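The Workbench Letter
August 22, 2026

Can a machine pack your bag yet?

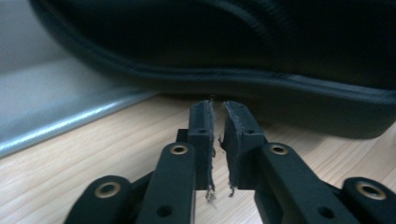 Worn fingertip pads at the edge of a padded case. Soft goods are still the hard part.

I have been asking the same question in this letter for years now, and I get to ask it again with a much better answer than last time: can machines do our chores? Some of them, yes! Slowly, and with a lot of fuss over things you and I do while looking for our keys. But the list is growing, and it's growing in places I didn't expect.

Take the padded case. Everyone has one somewhere, for a drill or a camera or a trumpet mouthpiece. Closing one is a job for two hands and almost no brain. You hold the body still, find the pull, and tug along a curve that keeps changing direction. The fabric gives when you push on it. Black fabric on a black zipper is hard to see even for me, with my glasses on, in good light.

Loukia Athanasiadis runs the bench trials at Kusham, a small shop in Ulness that tests handling jobs for repair counters and rental desks. I spent a very happy afternoon there (and missed my bus). They don't care much for demos. They pick one dull job and repeat it until they know how often it goes wrong. For the case job they started with 800 tries, all done with a person working a hand-held gripper, so that the machine would have something to learn from. Then the arm got its turn at 200 tries on cases it had already met, and closed 133 of them all the way.

I think that's terrific. Loukia thinks it's a start. "If your rental desk left every third case hanging open, you'd hear about it," she told me, and she's right, but two years ago I watched a similar setup chase a zipper pull across a table for most of a lunch hour and never catch it.

What surprised me most was how much of the talk was about fingertips. Look at the inner edges of those pads, all frayed and ragged, with little tufts of pale fiber hanging off the bottom. Your own fingertips grow back. A soft grip layer doesn't, and once it gets rough the hold changes, so a move that was fine on Monday may need a different squeeze later in the week. Kusham now writes down the state of the pads before each run. It's the same instinct as checking a saw blade before you blame the wood.

Some other chores, as I'd rate them after that visit and a summer of reading:

Moving boxes of one size from here to there. Done, and has been for a good while.

Wiping a flat counter. Very close. Corners are still sloppy.

Folding towels. Works, if you have the patience of a heron. Papadakis, the laundry over on the canal side, has had a folding arm on hand towels since spring and keeps it on them overnight, when speed doesn't matter.

Coiling an extension cord. Not yet. I would pay real money.

Putting a tool kit back together with every piece in its own slot. Getting there. Sutosard has a bench doing socket sets, and says it gets through 80 in a shift with one person fixing the misses.

Finding the other sock. No comment.

Loukia's group moves on to cases they haven't tried before in September, including a few with stiff zippers and one with a broken pull, and she has said I can come back and watch. If you have a stubborn old case you'd like to see put up against a machine, write in and tell me about it. I'll pass the best ones along, and I'll bring mine, which has beaten me plenty of times.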